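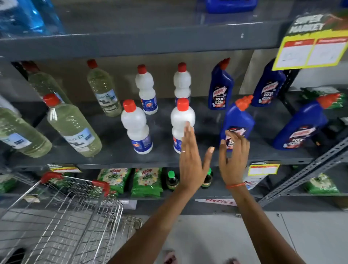

**Réassort produits d'entretien, magasin d'essai Weton, 2 mai 2026**

Reprise du rayon droguerie sur le plan révisé par Jayanthi Pai. La règle ne change pas : une référence par colonne, face étiquette vers l'allée, les plus anciens lots devant. Les flacons blancs à bouchon rouge se tiennent bien en deux rangées, l'épaulement arrondi ne gêne pas tant que les bases se touchent. Les Harpic bleus, juste à droite, sont moins commodes : bec incliné, et celui de devant penche. À gauche, même défaut sur une des bouteilles transparentes à liquide jaune-vert, qui part vers l'avant.

Réglages retenus :

- jeu latéral entre colonnes : 4 mm (2 mm essayés d'abord, les flacons frottent et l'étiquette s'abîme) ;
- profondeur utile de la tablette : environ 30 cm ;
- becs des Harpic tous orientés du même côté, à reprendre à la main après chaque mise en place.

Tablette du haut non traitée. Morven Crichton veut y garder les emballages volumineux, à voir avec elle pour la charge admissible, je n'ai pas la fiche du fabricant.

Méthode : redresser d'abord le rang arrière, ensuite seulement le rang avant. Dans l'autre sens on déplace deux fois les mêmes flacons. Eluned Gough préfère vider la tablette entièrement ; plus long, à réserver au nettoyage.

Reste à faire :

- [ ] commander des séparateurs chez Husach, réf. 162, hauteur à confirmer
- [ ] contrôler les dates de lot du rang arrière
- [ ] envoyer le plan corrigé à Sumathi Murthy pour Skestthorpe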